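4.2 Learning outside formal instruction

The interviews showed that most bedroom producers in our sample do not see themselves as untrained. Of the 20 producers we spoke with, 12 had never taken a music lesson, but all of them could describe a period of hard listening before they finished a first track. One participant, who releases music as Nyarko, spent a whole winter copying the drum patterns of older house records by ear. He called this period "my school" and he still keeps the project files.

We coded the practice diaries for three kinds of activity: copying, altering and composing. The diaries contain 487 entries in total. Copying is the most frequent activity in the early weeks, and altering takes its place slowly. Mühlbauer and Kpodo coded the entries separately and discussed every case where they did not agree.
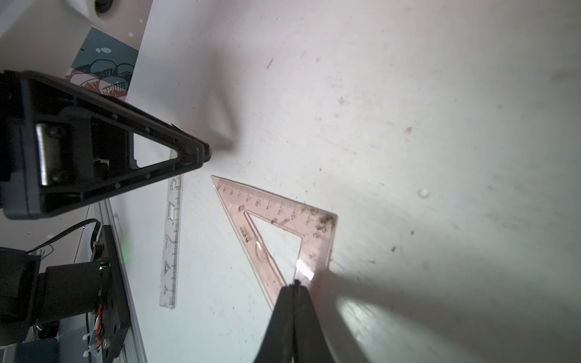 Figure 3. Set square and straight ruler on a white tabletop.

The change from copying to altering did not come at the same time for everybody. In 7 cases it came after the producer joined an online group such as Bronden, where members exchange unfinished tracks and comment on them. These producers wrote longer entries after joining — often with remarks on the mixing of bass and kick drum, a topic almost absent before. Producers who worked alone stayed longer with copying, but we do not find that their later tracks are weaker.

It should be noted that the diaries were kept by the producers themselves, and some entries were written several days late. We return to this limit in Section 5.

Comments (3)

Tarmo Avotiņš
Were the diary questions the same for all participants? I could not find them in the appendix.

Mohammed-Awal Zakaria
Good section. I would like to see the group members compared by genre also.

Theophilus Sulemana
The part on Bronden matches what I see with my own students, especially the bass and kick remarks.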